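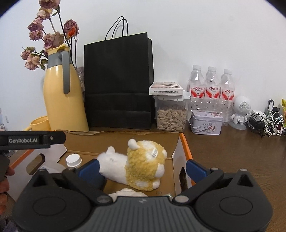

Ear piercing at Larkcombe – your questions

Do I need to book?
Weekday mornings no, just walk in. After 3pm yes please, we get busy.

How much?
Lobes are £60 the pair, studs included. Cartilage is priced per ear, ask at the desk.

Does it hurt?
A pinch. Over quick.

What are the studs made of?
Titanium, from Colent. No nickle in them.

How do I clean it?
Saline spray, morning and night. Don't twist the stud – old advice, ignore it.

When can I change them?
Lobes, six weeks at least. Cartilage takes months so leave it alone.

Can I swim?
Not till its healed.

My ear's hot and sore, what now?
Leave the stud in and ring 111 or your GP.

Do you do under 16s?
Lobes only, parent in the room, ID for both.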